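Small Padlocks, Glue Guns and Other Bench Clutter: Frequently Asked Questions

Skovlow Repair Table, questions page. Last gone over 2020-04-01.

These are the questions that keep arriving by email and across the table. The answers are opinions, mostly mine (Bláthnaid Brophy), with corrections from Diarmuid Lynch where he knew better and objections from Tapio Kemppainen where he thought he did. If you were hoping to hear that a gadget will sort out your workbench, you may want a different page.

Is a little brass padlock any use at all?

It depends what you think it's for. If you want to keep a toddler out of a cash box or stop a suitcase zipper from creeping open, sure. If you want to keep out a grown adult who has a pair of pliers and an afternoon, no. Most small padlocks sold as "solid brass" have a thin shackle, and the shackle is what gets attacked. A thick body tells you very little.

I'm also doubtful about the word "brass" on the package. Plenty of gold-colored locks are plated. Hold a magnet to the body, and if it grabs, you have your answer about the body. The shackle will usually grab either way, so don't let that alarm you.

My padlock is stiff. Should I spray it with oil?

People love this answer and I don't. A general household oil makes a sticky lock feel wonderful for a week or so and then collects every bit of lint in the drawer. Use a dry graphite lubricant, a small puff in the keyway, then work the key in and out several times and wipe it. Put a drop of light oil where the shackle enters the body if you must, and keep it away from the keyway.

Before any of that, look at the key. A bent key or a bad copy accounts for more "broken" locks on our table than dirt does. Try the second key if you still have it.

How do you lay out a table for a repair session?
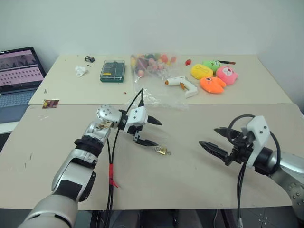 Keep the piece you're working on close to you and everything else toward the back. I know that sounds too simple to put on a page, but I've watched people try to work on a lock while leaning over a glue gun, and the sleeve always finds the nozzle.

We use two surfaces side by side. The near one is for the job. The far one is for whatever might be wanted later. Tapio insists that a proper bench with drawers would be better, and maybe it would, but drawers are where small screws go to be forgotten. I'd sooner see the mess.

Do I really need a screwdriver-bit set?

You need a few of the bits in it. The rest are there so the number on the box looks good. Kohei Ikeda brought in a 91-piece set last May and we went through it together: he had used 6 of the pieces. Everything else was as clean as the day he bought it.

What I will say for a boxed set is that a clear lid is worth having. You can tell at a glance whether a bit is missing before you pack up. With a solid lid you find out at home.

Check the tip that you use most. If the corners of your favorite cross-head bit have gone round, it's chewing up your screws, and no amount of pushing harder will help. Replace that one bit. Don't buy another case.

Can I fix it with hot glue?

You can stick it with hot glue. Whether it's fixed is another matter.

Hot glue is fine for felt, cardboard, craft foam, loose trim and holding a wire out of the way. It's poor on smooth metal and on anything that gets warm. It peels off greasy plastic in one satisfying sheet. We get a steady supply of things that were hot-glued once, then hot-glued again on top of the first lot, and by the time they reach us the first job is scraping.

Please don't glue a padlock. Someone asked. The question was whether a worn shackle could be "built up" with glue so it would catch again. It can't.

Are the expensive glue sticks better?

I'm not convinced. Ruairí swears by a brand called Skorov that he orders in bulk, and he may be right that it strings less. We tried a batch next to the ordinary ones and couldn't agree on which was which. Buy the right diameter for your gun and store them somewhere dry. A cold gun strings more than a hot one, so give it a few more minutes before you blame the stick.

What should I do with small parts while I'm working?

Put them in something. Anything. A saucer, a jar lid, an egg carton. A loose screw on a pale table looks perfectly safe until you bump the leg.

Magnetic dishes get recommended everywhere. They're all right for steel, useless for brass, and they magnetize your screws just enough to be annoying afterward. I wouldn't pay Uvville prices for one.

Does a bag count as storage?

For a day. Thin plastic bags are how most collections of small things arrive here, and I understand why: you can see what's in them. But they slump and take up twice the room their contents need. If the bag holds something round, it will also leave the table at the worst moment. Move it to a jar when you get home.

I keep clearing my table and it keeps filling up again. What am I doing wrong?

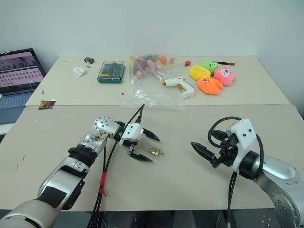

Probably nothing. A table that gets used will have things on it. I'd worry more about what kind of things they are.

Try sorting by when you last touched them, instead of by type. Tools from this job can stay. Tools from the last job go back. Anything you can't connect to any job, such as a packet you meant to read or a card that came in the mail, never belonged there to begin with. The paper is usually the worst of it. Ruairí cleared his table in May, very proud, and had simply moved the pile to a chair.

Is it all right to have a laptop on the bench?

I'd rather you didn't, but I lost that argument long ago. People want to look up a diagram, or they're following a video. Keep it to one side, well back from glue and filings, and make sure all of it is sitting on the table. A keyboard full of brass dust is a repair we don't do.

Do read a second source before following a video. There's one on padlocks with a great many admirers that tells you to boil the lock. Diarmuid tried it on an old one of his own and got a clean lock that still didn't open.

Should I buy one of those labeled wall racks?

Draw one first. Take a sheet of paper, write down where you think each tool would go, and tape it to the wall for two weeks. If you're still looking at the paper at the end, consider the rack. The Ó Conaill hall has one that came with 341 printed labels. Most of the hooks now hold coats.

I found a padlock with no key. Can you open it?

Sometimes, if it's small and you can satisfy us that it's yours. A lock that's on something is a different conversation from a lock that's loose in your hand. Expect us to ask where it came from. If it's a cheap one, the sensible answer is to recycle it and buy a new one, and we'll say so even though you've waited in line.

Can I drop things off and pick them up later?

No. We tried it, and ended up with a shelf of unclaimed lamps. Bring the item, sit with it, and take it home in whatever state it's in. Limit of 2 items per visit, and a box of assorted bits does not count as one item.

Do you guarantee your repairs?

We don't. We'll tell you what we did and how long we think it will hold, and we tend to guess low. If it fails, bring it back with all the pieces, including the ones you think don't matter.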